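How to Bring a Two-Armed Robot Bench Into a Small Packing Room (and Keep Your People on Board)

We put our first robot bench into the packing room at Drerkgate last December, and I have been asked to write up how we went about it so that the team at our Robles site can do the same without repeating our wobblier moments. I manage the room, I am no engineer, and most of what follows has more to do with people and rosters than with motors. If you want the technical side, the Gotomar setup guide covers it well and you should read that first.

Before you start

You will need a job the robot can do over and over, a patch of floor with power close by, and at least two people from the room who want to learn it. That last item matters more than I expected. We nearly let the office pick, and I am so glad we asked for hands up instead – the two who stepped forward had been packing small containers for years and knew every way a cap can go on crooked.

Give yourself 6 weeks from the first conversation to the first real shift. We tried to squeeze it and ended up with a bench that was ready and a room that wasn't.

Step 1. Talk about the work before the machine arrives

Sit down with everyone who does the job now and ask them to walk you through it slowly. Write down the bits they do without thinking. Our packers turn each container a little in the light before it goes in the tray, and that was nowhere in our written procedure. Had we gone by the procedure, the check would have vanished the day the arms took over.

Tell people plainly what happens to their hours. Ours stayed the same, and we put it in a letter, signed, before anything was delivered. If yours are going to change, say so at this meeting. People will guess anyway, and they tend to guess worse.

Step 2. Choose one job, and a dull one

Pick the task people are happy to give away. For us it was passing small containers along for inspection, a job that leaves you with sore thumbs by the afternoon. Leave the mixed orders, the gift packs and anything with tissue paper to your packers. We tested the bench on one product line, Jinau, with a trial batch of 421 containers, and kept the rest of the room running exactly as before. Keep the trial batch separate from customer orders until you are happy with it.

Step 3. Agree on who can stop it

Everyone can stop it. Put that in writing too, and have each person on the shift press the stop during training, including the ones who say they don't need to. We had a couple of very experienced packers who hung back from touching it for the first few days, and once they had stopped and restarted it themselves they were a good deal easier around it.

Restarting is another matter. Only the trained bench minders do that, and only after they have checked that all hands are clear.

Step 4. Watch the handover

Handing an item from one arm to the other is the part of the cycle your minders should learn first, and I would give it a whole morning. Start at the slow setting and stay there for longer than feels necessary. Look at the moment when both grippers are close together over the middle of the table, with the little white-capped container near the fingertips of the right one. 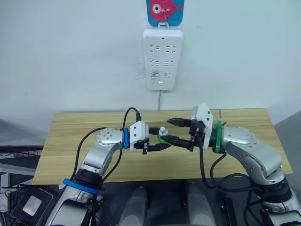 Minders should be able to tell you, without looking at the screen, which arm is meant to have the item and which is meant to let go next. We use the colored bands at the wrists when we talk about it, so it's "blue has it" or "green has it," and that saves a lot of muddle over whose left we mean. Agree on your words early and stick with them on every shift.

Step 5. Change the job description

Minding a bench is skilled work, and it is tiring in a different way from packing. Our minders get a swap every hour, and they are paid at the higher grade from their first day of training. Put the new duties on paper: loading, watching, logging stops, clearing jams, and checking the finished trays by eye. Leave them time to write the log properly, too. We forgot to do that at first and the notes came back as one-word entries, poor things, because the next tray was always waiting.

Step 6. Review it together

Once you have put more than 500 items through, get everybody back around the table with the log and some decent coffee. Ask what has become easier and what has become more annoying. In our case the thumbs were better, but people missed chatting across the packing table, so we turned the bench minder's stool to face the room – a small thing, and I wish we had done it sooner.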